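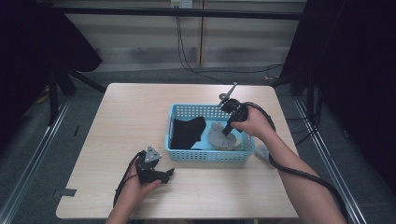
Candela Arroyo wrote in that she stopped using solid bins years ago, and that a basket with holes in the sides is the only kind she would buy again for clothes and cloths. Several other readers of the Wiscombe laundry pages have said much the same, so this gallery is given over to sorting by basket.

Basket and two cloths
Light blue plastic with a grid pattern on the sides. Black fabric on the left, folded, and a crumpled gray cloth on the right. The table has rounded corners, which are easier on sleeves.

Notes on sorting
We keep darks and grays to one basket and whites to another. Small items go in last so they stay near the top. Socks are paired before they leave the table. Anything with a loose button is put aside for mending.

Baskets like this can be rinsed in the tub with dish soap and left upside down to drain. Replace one when the rim splits, as the edge will snag knits.

Added to the gallery Jun 21, 2025. The shelf and closet pages are listed under Mosmont.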